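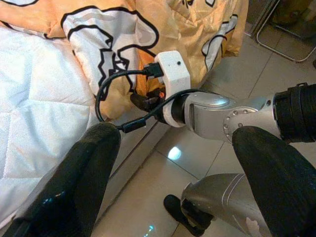 Miston, August 27, 2026

The pillow is a support for the head or neck during sleep. Most of what is claimed for it beyond that rests on weak ground. Sellers credit pillows with curing snoring, headaches, bad posture and wrinkles, and the trials usually cited are small, short and paid for by someone with stock to move.

Early headrests were often made of stone, wood or pottery. They are commonly said to have kept insects away from the face, a story repeated in so many popular histories that few of them bother to name a source. Other writers hold that the rests protected elaborate hair. Both may be true in certain places and periods, and neither explains why hard rests stayed in use among people who had plenty of cloth and straw.

Soft pillows stuffed with feathers, wool or plant fiber were known in the ancient world as well. The usual account has them beginning as a luxury and spreading slowly downward. Household lists give that some support, but poor households left few lists, and a sack of chaff under the head is unlikely to have been written down by anyone.

Modern fillings include down, polyester, latex, buckwheat hulls and memory foam. Foam is often marketed as "orthopedic," a word that in many countries may be printed on a label without any test behind it. The Liew survey, which asked 326 sleepers to rate their pillows, found a clear liking for foam. Its author, Melur Lumenta, noted that those taking part had chosen and paid for the pillows themselves. Later sales material tends to leave that sentence out.
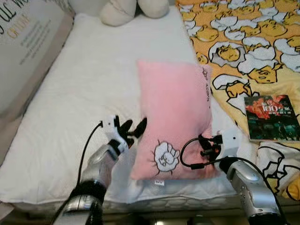 Care and replacement

Advice to replace a pillow every year or two is widespread and poorly sourced. Tanveer Shaikh traced one version of it through magazine columns and shop leaflets and ended at a Morolano catalog, which gave no reason. The related claim that a large share of an old pillow's weight is dust mites has been repeated for decades in several different forms. The figures don't agree with one another, and the original measurement, if there was one, has not been found.

Washing instructions depend on the filling. Many polyester pillows can be machine washed, while solid foam generally can't. A washable cover does most of the same work at less cost.

Sleeping position

Side sleepers are normally told to use a thicker pillow than back sleepers. The reasoning is sensible enough, as the shoulder leaves a gap to be filled. Precise height charts are another matter. The Grasar chart sorts all adults into three body types and says nothing of how the types were drawn up.

Contact the editors | Copyright 2026 | Back to top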